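Horgate > Moving and storing > Odds and ends FAQ

Reading time: 3 minutes

I get the same questions every time I go on about boxes, so I've finally put my answers in one place. I've packed up two rooms this year (the second one nearly finished me off) and I've got opinions!

What do you mean by odds and ends?

All the stuff that's left once the proper things are packed. Remote controls, cuddly toys, sponges, a carrier bag with another carrier bag inside it. None of it belongs together and all of it has to go somewhere. I used to leave it till the last morning and then cry a bit. Now it gets its own box, and I start on it early.

Can I put things on top of a box I've already taped?

Yes, and I do it constantly, a closed box makes a lovely extra shelf. Just keep it to light, soft things, and don't let anyone pick the box up without looking first. My remote went down the back of a radiator in Kandard that way and stayed there until July.

Do you wrap soft toys?

I don't bother with paper. They go in last, squashed into whatever gap is left, and they stop everything else rattling. If it's a toy someone sleeps with, it travels in a handbag or on a lap, never in a box, please learn from me on this one.

What does your pile look like halfway through?

Like this, more or less. White plastic bag with the red printing, something blue for wiping up, and a big cardboard box to put things on or in.

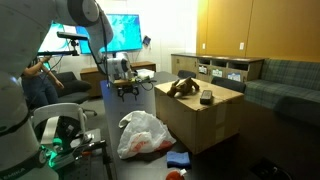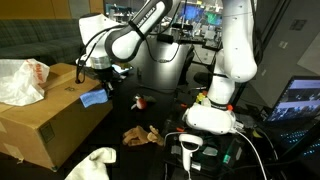

The blue thing and the bag again:

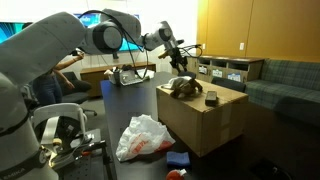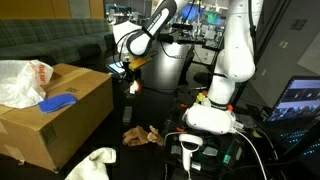

One reader wrote in to tell me that she never puts a sponge in with anything made of fabric, however dry it feels, after opening a box from storage and finding that a whole set of cushion covers smelt of pond. She keeps hers in a lidded tub with the washing-up liquid and says I should do the same.

She's right, so I've changed my answer to the next one.

Where do sponges and cloths go, then?

In a tub with a lid, or in the bin if they're past it. I'd been stuffing them down the side of the box with the tea towels. A new sponge costs pennies and a cushion cover doesn't.

Which boxes do you buy?

The Wilden double-walled ones, if I'm buying. I've paid for 58 of them so far, which is a bit alarming written down. For odds and ends I'd use any big box that's still got stiff corners. Old labels don't matter, but do cross them out, or you'll be hunting for saucepans in a box of teddies.

What about the plastic bags themselves?

I keep one out for rubbish and fold the rest flat under the bottom layer. I did once move 300 miles with a drawer's worth of them loose in the boot and they'd got into everything, even the glovebox.

Batteries in or out of the remote?

Out if it's going into storage, and taped to the back in a little bag. If you're unpacking the same night, leave them in and put the remote somewhere you'll see it, you'll want the telly on.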